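December, late evening
By the night-shift half of the Wastberg bench

I meant to write this up at teatime and then the kettle took an age and I fell asleep in the chair for a bit, so it is gone ten and I shall have to be quick, which I never am.

We are at 221 good episodes on the plug task. I had hoped for more by now, but I looked back at my notes from the start of the month and we had 102 then, and a fair few of those were thrown out later for being too slow or for having a great long pause in the middle where I was scratching my nose. So I am going to be pleased with it. The people at Clostadholm would like the lot before the holiday so that they can start the next training run and leave it chugging away while everyone is eating. I said I would do my best and then bought a better cushion.

This morning went badly, I have to say. I could not get a clean grasp to save my life. I kept coming in a touch high, and then I would correct, and then correct the correction, and of course all of that dithering goes into the recording and the model will learn to dither just as faithfully as it learns anything else. I binned five in a row before I made myself stand up and walk to the end of the corridor and back. My old piano teacher used to make me do the same with scales. It helped then too, though I never did get any good at the piano.

After lunch I was a different woman altogether. I had the leaders' feel back in my hands, that lovely loose way where you stop thinking about the joints and just think about where you want the fingers to be, and I got through a long stretch with hardly a bad one. I have started saying the steps under my breath (pick, level, bring across, wait, go) and it does seem to even out the timing. I must remember not to say them aloud when anyone is on a call next door.

There was a long message from Kiltavier about variety. They feel our starting positions are too tidy, and I am afraid they are right. When I set the table myself I put everything where I like it, the way I would lay for supper, and so every episode begins in much the same spot. Tomorrow I shall try dropping things down with my eyes shut and living with wherever they end up. They also want some recordings where the first try misses and the second one comes good, so that the thing learns how to recover. I do miss quite naturally, so that should be no hardship, but missing on purpose feels very odd, like singing flat for a bet.
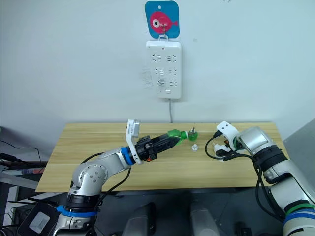
The two-handed part is what I want to get better at before the month is out. One hand alone I can do half asleep, but as soon as both arms have to meet in the middle I get shy of the gap and creep, and the creeping eats up seconds. Holding the green adapter is fine so long as I take it level in the black gripper with the prongs facing across to the white one, and I would like to keep to that for the next batch so the approach is the same even if the start is not. The little clear cap I shall move about as much as I dare. And I have grown very fond of the pink fish on the wall above the power strip. I look at him when I need to rest my eyes, and I should be sorry if anybody swapped him for a plain hook.

I still have to go through the labels for the Tuhiwai set, which I have been putting off all week. Over 2 hours of it, I should think, and most of that will be deciding whether "nearly" counts as a success. I said no last time and was sorry, then said yes and was sorrier. I think I will go back to no, and write it on a card, and stick the card on the monitor.

Shoulders sore, left one more than the right. Must raise the chair. Must also bring in the tin of shortbread I promised, and ask whether the room can be a bit warmer before eight. Bed now.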